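Cell notebook, Tirkholm bench, March

Start 9:10. Purpose of today: find why the right arm stopped by itself during the headphone task. The fault came three times last month and two times this week, always with the same message, "joint 5 following error". After the stop the gripper stays closed and holds whatever it has.

First suspicion was the load. We tried with the headphones and without them, same speed, same path. The fault came in both cases, so the load is not guilty.
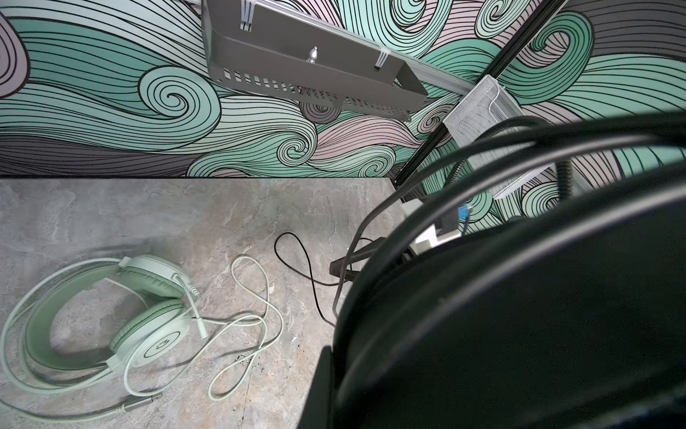
Paretti
Cell maintenance, Rusbridge lab

Second suspicion was the conduit over the wrist. When the wrist turns far to the outside, the corrugated hose becomes tight and pulls back on the joint. I switched off the drive, locked out the cell and moved the wrist by hand through the full turn. It goes easy until near the end, then I feel a clear pull. With the first clamp opened, the pull is gone.

Log of the last long run: 2,856 cycles, five stops. All five are in the outside part of the turn. The current on joint 5 climbs to 900 mA before each stop. In the inside part it stays under 500.
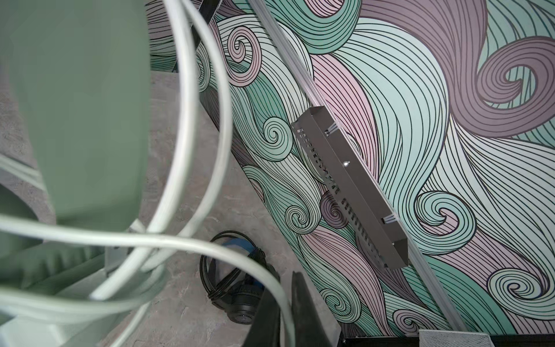 I also checked the loose cables. A cable that lies free on the floor of the cell can be caught by a finger, and then the arm pulls on it until the drive gives up. It did not cause these five stops, but I do not like it. Please fix the spare cables to the rail before any run, or take them out of the cell.

One safety point, and it is more serious than the fault. After a stop, the reset button opens the gripper at once, without asking. On the second stop this week a colleague had a hand under it. No injury, but the part fell on the fingers. Until the Ansari controller gets the new setting, the rule is: support the part with the long tongs, hands outside, then reset.

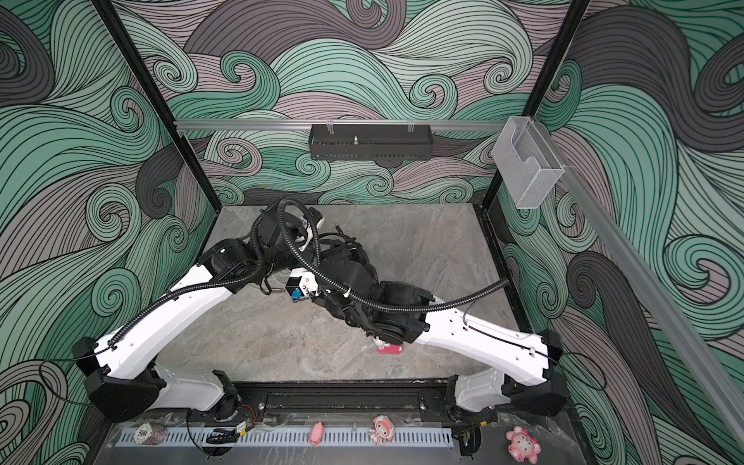
Changes made before lunch: first clamp moved 55 mm toward the elbow, so the hose has more slack. Wrist limit in software reduced a little on the outside. Left arm got the same clamp position, although it never showed the fault.

Test after lunch, slow speed, no stop so far. Current in the outside part is now nearly the same as inside. Full speed is not tested yet.

Open: order a softer hose, ask Ansari about the reset, repeat the long run at full speed overnight with the door locked.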